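# Plokier sticker sheets: common questions

Questions that come in through the shop counter and the order form, answered in one place. Last updated Apr 17, 2025.

## Ordering

**What size are the sheets?**

Most of our range is A5. The planner minis are a bit narrower, so they fit in the back pocket of a standard diary. Each listing gives the size under the price.

**How many designs do you have at the moment?**

There are 62 in the current range. We retire a few every January and add new ones through the year as they're drawn. If a design has gone from the website, it has sold out and probably won't be back.

**Can I buy single stickers?**

No, only full sheets. We tried singles at the Drondport market and they got bent before anyone could take them home.

**Is there a discount for teachers?**

Yes. Order 18 sheets or more from your school email address and the discount comes off at the checkout. You can mix designs.

**Do you print custom sheets?**

Kastriot Kneževič handles custom work. Send him your artwork through the order form, with a note about colours and how many you'd like. The minimum run is 45 sheets. He'll send a proof back for you to check, and nothing gets printed until you've said yes to it.

## Paper and finish

**What's the difference between Pakzad and Nimura?**

They're the names of our two finishes. Pakzad is matte and takes pencil and most gel pens. Nimura is glossy, holds up better on drink bottles and laptop lids, and can't be written on with anything except a permanent marker.

**Are they waterproof?**

Nimura will cope with splashes and hand washing. Don't put it through the dishwasher. Pakzad is for paper only -- diaries, cards, envelopes, scrapbooks.

**Will the colours match what I see on my screen?**

Close, but not exactly. Pinks and lavenders shift the most between screen and paper, and they look greyer again under warm lamps. If an exact colour matters to you, ask for a swatch before you order.

**Are the stickers already cut?**

All the stock sheets are kiss-cut, so each sticker peels off by itself and the backing stays whole. Custom sheets can be left uncut if you'd rather use scissors.

## Using and storing them

**My sheets arrived curled. Is that a fault?**

It happens in humid weather. Lay them face up on a flat table overnight, then put them under a heavy book for a day. Don't iron them, even through a tea towel.

**How do I peel small ones without tearing them?**

Bend the backing away from the sticker, and not the other way round. Start at a rounded edge. Tweezers help with the tiny ones along the borders.

**Can I move a sticker once it's down?**

Matte ones, yes, if you're quick and the paper underneath is smooth. After an hour or so they've set. Glossy ones will lift off glass and metal but tend to leave some glue, which comes off with eucalyptus oil.

**How should I store sheets I'm not using?**

Flat, out of the sun, in a plastic sleeve or a display folder. Don't stack them with rubber bands around the middle. The glue keeps for a couple of years, longer in a cool cupboard.

## Postage and returns

**Where do you post to?**

Anywhere in Australia, and to New Zealand by request. Orders go out on weekdays in a stiffened envelope.

**Can I pick up my order?**

Yes, from the Drondport shop. Bring your order number. Parcels are kept behind the counter, under PO Box 862 mail.

**What if a sheet is damaged?**

Send us a photo of the sheet and the envelope and we'll post a replacement. You don't need to send the old one back.
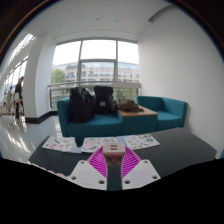 *Illustrated sheets laid out on a dark grey tabletop.*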